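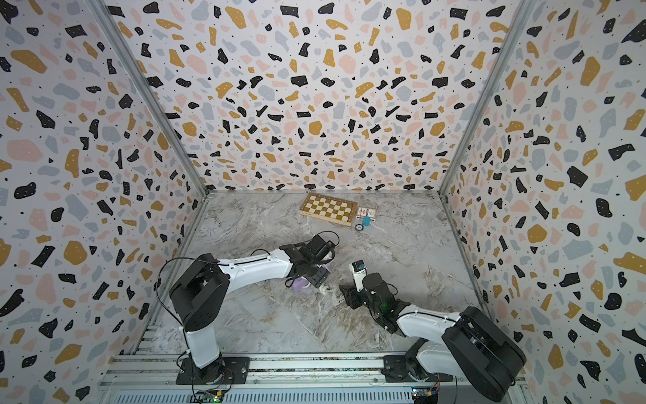

Will a Robot Take Your Job Before You Even Get One?

You have probably heard a grown-up say that robots will soon do all the boring work. Is it true? Let's look at a workplace and be a bit fussy about the answer.

Nukano is a repair and packing shop in Jeltesley. It sends out over 4000 parcels a month, and 26 people work there. Last December the owners put in robot arms from a firm called Akeck. The ads said the arms would "free up" the staff. Free them up for what? The ads didn't say.

Think about picking up a power strip. You slide your fingers under it, tuck the cord in with your thumb and think about lunch. A robot arm has to find the block, find the cord and close its fingers in the right spot. Cords are bendy, and they never lie the same way twice. Jobs like that are much harder for a machine than lifting a plain box.
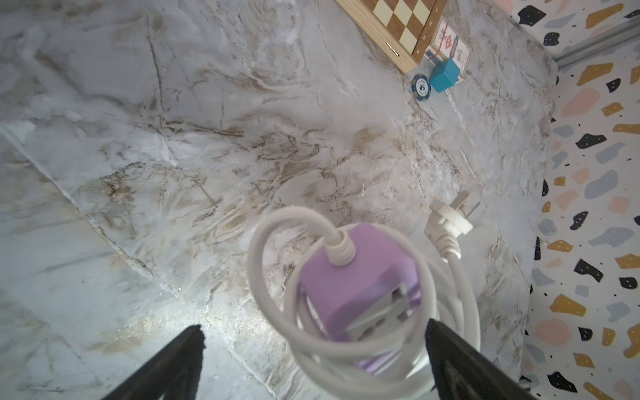
Mercado Young Readers, Issue 2, page 26

A gripper like this one has two stiff fingers. Yours are soft and can feel a cord slipping. With the purple power strip, the robot has loops of white cord to deal with as well as the block, and a plug with metal prongs at the end.

So what changed for the people at Nukano? Some packers now spend part of the day watching the arms and setting out things for them to practice on. A few like it, and their backs hurt less. Others say watching is duller than packing - and you can't chat much when you have to keep your eyes on a machine. Nobody has lost a job so far. The owners haven't promised that it will stay that way.

When someone tells you a robot "saves time," ask two things. Whose time is it? And who gets to decide what happens with it?

Talk about it: Which chore would you hand to a robot at home, and who would have to fix its mistakes?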